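Two Blocks and a Circle

Reading time: 6 minutes

The workshop of Cordeiro is on the first floor of a former bakery in Brollalville, and to come up one must pass through the yard and ring twice. I arrived at ten in the morning in February. The owner had asked me not to write her name, as she prefers that people speak of the blocks, so in this text she will be simply the owner. She made coffee, moved a box of markers from the chair, and asked me to sit.

Cordeiro sells sets of coloured blocks and small whiteboards to go with them. The game is called Sorna. Its rules fit on one side of a card. You draw a circle on the board with a black marker, you build a small tower, and you bring the tower into the circle in one piece. The owner has worked on these rules for six years, which seemed to me a long time for such a short card.

"The first card was four pages," she said. "There were points for the colour, points for the height, a turn where you must close one eye. My nephews played it for one afternoon and then they took only two blocks and a circle, and they played this until supper. I was a little offended. After that I cut."

I asked her why the circle is drawn by the player and not printed on the board. In the early sets it was printed, she told me, with a clean line and a diameter that was the same for everyone. People became tired of it very soon. When the circle is drawn by hand, it has a flat side, or it leans, and each player has to look at it again. Small children draw it very large. Older ones draw it small on purpose, for their opponent.

"I like when it is bad," she said. "If the circle is a bit wide on the right, you already think: good, I have room there, I go there. A perfect circle gives you no such thought."

The marker was a longer story. She had tried green and blue, and she still keeps a jar of the dried ones on the window sill. Black stayed because it can be seen from every chair at the table. A thin tip is better than a thick one, in her view. With a thick line there are always arguments over whether a block that touches the line is inside or outside. The card says that touching is allowed. It did not say so before, and she received letters.

We spoke then about colour. A full set has six colours, but the two which come out of the box first are nearly always red and orange. The owner did not plan this. She chose the two tones at a distance from each other on the paint card, and on the block they came nearer than she had expected. From across a room, a red block on an orange one can look like a single tall piece. Some customers have asked her to change the orange. She has refused, politely, three times.

"For the beginner I say, put the red on top," she explained. "Then you hold the red and you watch the orange. The hand has its colour and the circle has its colour. It is easier to say also, when you teach it. You say 'look at the orange', and the child looks down, where it is important."

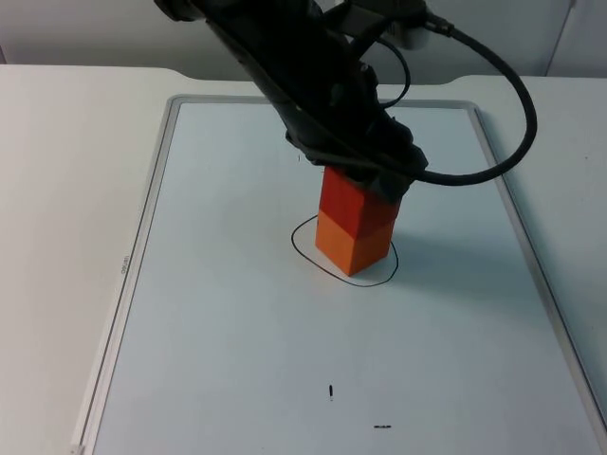
A teacher in Bistamis wrote to the workshop that her class does it the other way, with the orange on top, and that she finds the rule on the card too strict for children of five. In her letter she added that the blocks should be lowered by the child in silence, "because the talking makes the tower fall more than the hand does". The owner keeps this letter in a drawer and read it to me with pleasure. She agrees with the silence. About the orange she does not agree.

The most difficult moment of the game, she said, comes at the end, when the tower is very near the board. Going through the air is easy for almost everybody. Then the player sees the line of the circle close to the base, becomes nervous, and either drops the blocks or pushes them down too hard. She showed me with her own hand. She held the upper block at its sides, brought the lower one over the circle, and stopped. She waited there for what felt to me like a rather long time, and then let it stand.

"You must permit the stop," she said. "In my family we are all impatient. My mother put everything on the table as if the table had done something to her."

It was here that I asked the question I had prepared at home: how can the lower block stay, if only the upper one is held? She laughed and gave me two blocks from the shelf. In the full game you grip low enough that the fingers reach over the seam and hold a little of both. There is a second version, for those who want it harder, where the two blocks are joined by a small piece of putty and you may hold only the upper one. I tried the first version and placed my tower with one corner outside the line. The second I did not try.

The shop edition of Sorna has 80 blocks, and the small one for travelling has 12. The school edition has 175 and comes with four boards. When I visited, 122 school boxes were standing along the wall under a bed sheet, waiting for a label that had been printed with the wrong address. Of the shop edition Cordeiro made 1,000 last year, and the owner does not want to make more than that. She would need a second room, and the room beside hers belongs to a dentist.

I asked her about the boards. They are white, matt enough that the lamp does not shine back in the eyes, and they should lie flat on a table. A white table is the worst for drawing and the best for playing, she thinks, as there is nothing else to look at. On a table with a pattern the players lose the line. She advises a dry cloth for wiping and never a kitchen sponge. The old circles come back as grey shadows if one uses the sponge, and then there are three circles and again an argument.

Before I left, I wished to know if she still plays herself. She does, in the evenings, usually alone and with the radio on. She draws one circle, builds one tower, moves it, wipes the board. Sometimes she makes the tower of three blocks, but she does not like it so much.

"With three I think about the falling," she said. "With two I think about the place."

Then the telephone rang — it was the printer, with the new labels — and she went to speak in the corridor. I finished my coffee and put the two blocks back on the shelf, the red one on top. The sets can be bought at the workshop in the mornings, and one should ring twice.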